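How to switch your primary care clinic without losing your records (or your mind)

Leaving a doctor's office is a bit like leaving a gym, except the gym doesn't have your cholesterol numbers. Set aside an hour, most of it on hold.

1. Call the new clinic first. Ask whether they're taking new patients on your exact plan, and read them the plan name off your card. I have an Urico plan, and there are 2 of them with nearly the same name. The Allholm clinic took one. Guess which one I had.

2. Book the first visit before you leave the old place. New patient slots can be weeks out, and you may need a refill in between.

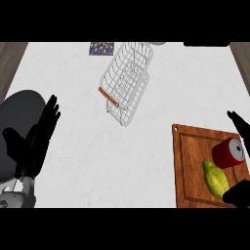
3. Ask the old office for its records release form. Fill in the dates you want covered. If you leave them blank, you may get the last visit only, or everything back to your first ear infection. My file from Grastovbridge ran to 760 pages, and a good part of it was fax cover sheets.

4. Ask for a copy for yourself, too. Request it as a digital file, and ask what paper costs before you say yes to paper.
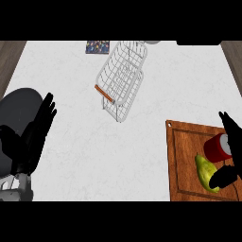 5. Tell your insurer. Some plans list a primary doctor by name and will send referrals to the old one until you change it. Look for it in your online account under "care team" or something equally cozy.

6. A week before the visit, call the new clinic and ask if the records came. If they say "we don't see anything yet," call the old office and get the date they were sent and the fax number they used. Then bring your own copy anyway, along with your pill bottles and a list of shots.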